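Fastholm's dinosaur footprints are going on show at last
25 June 2019

I've been banging on about the Fastholm footprints to anyone who'll listen, so you can imagine the noise I made when the news came through this morning. They're going on display! The Besaletti museum has confirmed it will open a new gallery for them in November, and entry will be free for anyone with a local postcode.

If you missed all this first time round, the prints turned up on the foreshore after a bit of cliff came down. There are 29 of them in one long run, and the museum reckons they were left by a plant-eater plodding along a muddy riverbank.

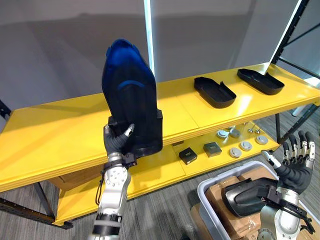 I went to see them before they were lifted and I'm not ashamed to say I got a bit wobbly. You stand there in your wellies next to a footprint bigger than a dustbin lid and your brain sort of gives up (mine did, anyway).

Not everyone wanted them moved. A petition to leave the prints on the beach picked up 2,479 names, and mine was nearly one of them. I changed my mind after the winter storms, when you could see the edges starting to crumble.

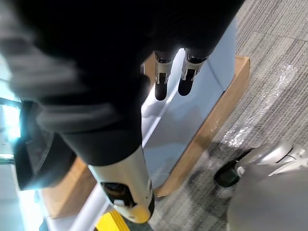
The slabs are being kept at the Zamani store for now, and the museum says cleaning will carry on through the summer. The gallery holds 1,875 visitors a day, so I'd expect queues in the first week.

There's talk of a second trackway up at Drirach too. The museum would only tell me that it's "looking into it", and I did ask twice.

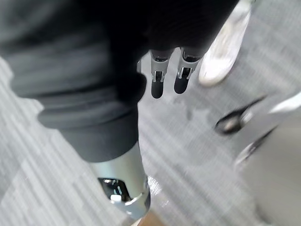

Booking opens in the autumn, with a guide to the prints on sale for £5 at the front desk. I'll put the dates up when I get them. The café is staying open late on the first night as well, and I've already got my eye on a table by the window.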